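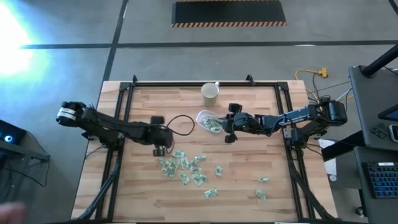 The two-arm table during the paper-scraps task, with the clear container by the right gripper.

Search reports Search Clear

Progress report to Ouazzani: teaching two arms to tidy a table
21 January 2026 | By Rania Tazi, Edham project, Karnmont
2 shares | 3 comments

We are further along than I expected in November, and I'm really happy to say so! The set of examples for the paper task now stands at 102 recorded runs, all of them driven by a person and all with both arms in use. Another 13 were thrown out, mostly for long pauses where the operator lost track of which arm to move.

Crumpled paper is a wonderful problem. Every scrap folds its own way, so the system never gets the same grasp twice – exactly what we wanted when we picked it over blocks. We now change the starting layout before each run, with some scraps heaped together and a few strays farther out (the strays near the right rail are still the slowest to collect).

Premska, our labeling software, is working well. Each run is split into reach, grasp and drop, and two people check the splits. They disagree most about where a grasp begins, and we are rewriting that rule now.

Next we want more runs with the container tipped at different angles, then a first training pass on the full set. We would also like to bring in three new operators, as the current runs lean heavily on one person's habits. Your approval for their hours is the only thing we need from you this time.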